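Robots in Everyday Work, Lecture 8: When the Log Says Success
Notes by Menaka Amarasinghe. Handout revised 10/3/22 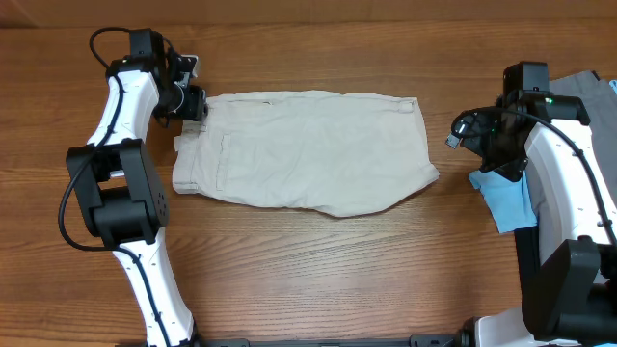 Most of you will have met the folding cell at Seltcombe on the site visit, or at least read the sheet for it. This lecture is about the week it went wrong, and about how long the people running it, me included, took to admit that it had. You should have read the incident note beforehand. If you haven't, the short version is in section 1, but the short version leaves out the parts where we argued, and those are the parts I would set in an exam if I were allowed to.

A warning about tone. You will hear a lot this term about what two-armed robots can do with cloth. Some of it is true. I would like you to leave today with the habit of asking who decided what "can do" meant, and when they decided it.

1. What happened

The cell folds clothes on a table using two arms, one to each side. A run is a batch of garments folded one after another, with a person nearby to feed the pile and take away the results. In February the team had a figure they were pleased with: 1316 folds attempted, and 745 marked as finished without help. You can do the division yourselves. It isn't a wonderful figure, but trousers are hard and the trend was upwards, so it went on a slide.

During one of these runs the left arm closed its gripper on a waistband and caught a belt loop on one finger. The policy then did what it always did after placing a fold: open, lift, go back to the waiting position. The gripper opened. The loop stayed on the finger. The arm lifted, the trousers came with it, and the other arm, which had already begun its own return, was still holding the far end.

So there were two arms pulling on one pair of trousers. Neither was fast and neither was especially strong. Karthik Saha, who was feeding the pile, leaned in to free the loop. The stitching gave, the left arm recovered the distance it had been denied, and the wrist struck him on the back of the hand. He had a bruise. The log for that attempt reads: fold complete, no help given.

Read that last sentence again before going on.

2. The first explanation, and why I didn't believe it

The first account we wrote down was "operator reached into the work area while arms were live". It's accurate. It's also the sort of account that gets written when the people writing it want to get back to work by the afternoon.

Ask what the rule was. The written rule said to press the stop before reaching in. Ask what happened in practice. Pressing the stop ended the run, and restarting took long enough that the whole batch was usually scrapped. Everyone who had fed the pile for more than a day or two had learned to reach in between movements. I had done it myself. A rule that every trained person breaks tells you something about the design of the work, and writing the rule out again in larger letters won't alter it.

There is a further point, which I find students miss. Karthik reached in because the garment was in trouble and he could see it. The machine had no idea. As far as the controller was concerned the gripper had been told to open, the gripper had opened, and whatever had been in it was gone.

3. Open does not mean empty

Write this one down. The signal the cell used for "I have let go" was the position of the fingers. Finger position tells you about fingers.

With a rigid box this shortcut nearly always works, and so it gets carried over into jobs where it shouldn't. Cloth hooks, clings, wraps and drags. Trousers are worse than towels, having loops, buttons, pocket edges and a waistband which is thicker than everything else. Each of those is something a finger can catch. The team's earlier work had been on flat cloths, and the release check was brought across without anybody looking at it twice.

What could have told us? There were three candidates on the table at the review:

Motor current. When an arm drags a load it didn't expect, the joints work harder. The current was being recorded. It wasn't being read by anything during the run.

The wrist view. A hooked loop would often be in plain sight from the wrist, though "often" is doing a lot of work there, and I have yet to see a figure for how often.

The other arm. If both arms are moving apart and both are loaded, something is joining them. This is cheap to check and I still don't know why it took a bruise to suggest it.

4. The number on the slide

Back to those 745 finished folds. How was "finished" decided? At the end of each attempt the person at the cell pressed a key if they had helped. No key, no help. Karthik, holding his hand, did not press the key. Would you have?

Once we knew that, we had to ask how many of the others were the same. We went back through what we had and found 4 more attempts where the two arms had pulled against each other in the current record and the log showed a clean fold. None had hurt anyone. In none of them had anyone written a line about it.

Four is a small number and it was used as an argument for leaving the figure alone. I disagreed then and I do now. We only looked for the one fault we had just learned about. A log that can record a blow to the hand as a success is not a log I would use to count anything, and a check for one kind of fault says nothing about the kinds we haven't met.

There is also the matter of what a finished fold looks like. The measure asked whether the garment ended up in a rough rectangle in the middle of the table. It didn't ask whether a corner had turned back on itself, or whether the cloth was smooth. A customer would ask. When someone shows you a success rate, find the sentence that says what counted, and if there's no such sentence, put the paper down and make some tea.

5. What was changed

Brulia, who look after the cell's controller, sent two changes, and the team made two of its own.

The controller now watches joint current during the return movement and holds still if it rises past a set level. Note that it holds. An early version let the arms go slack, and a slack arm above a table drops. Selvanayagam, who reviewed the change, caught this by reading it, before it had been near the robot.

The stop no longer ends the run. There is a pause pedal on the floor, and a paused run can be carried on from where it was. Of everything on this list I think it's the pedal that matters most, and it was the cheapest by some distance.

The help key has been swapped for a question that must be answered after each attempt. People now click through it without reading. I said they would.

Loose cables and connectors at the wrist were to be tied back, on the grounds that a garment can catch those as easily as a finger. Treat this as an open item. Ties get cut whenever a wrist is taken apart, and putting them back is no one's named job. Look at the wrists for yourselves whenever you go near a cell, ours or anyone else's.

6. What hasn't been shown

I was asked at the Totness meeting whether the fault was fixed. My answer was that we'd had no repeat. The minutes say "fixed". Please learn to hear the difference.

The current limit was chosen by trying a few values on trousers and keeping the one that didn't stop every run. Nobody has tried it on a heavy garment, where ordinary lifting might trip it, or on a thin one, where a snag might tear the cloth well below it. Both of those would be an afternoon's work. They have been on the list since February.

We also have no good account of why the loop caught in that run and not in the hundreds before it. "Bad luck" was offered. It may even be right — but if so, the same luck is still available.

7. For the tutorial

Come with a page of notes on the following. I'd like opinions, with reasons.

Take the first account, "operator reached into the work area while arms were live". Rewrite it so that it is still true and would lead a reader to change something other than the operator.

Choose one of the three signals in section 3 and describe a case where it would say all was well while a garment was still hooked.

Decide whether the February figure should have been withdrawn, corrected or left. If corrected, say what you would have printed in its place.

Find a success rate for any robot that handles cloth and write out exactly what counted as a success. If you can't find it, say where you looked.

Karthik will be at the tutorial and is happy to be asked about any of this. He disagrees with me about the pedal.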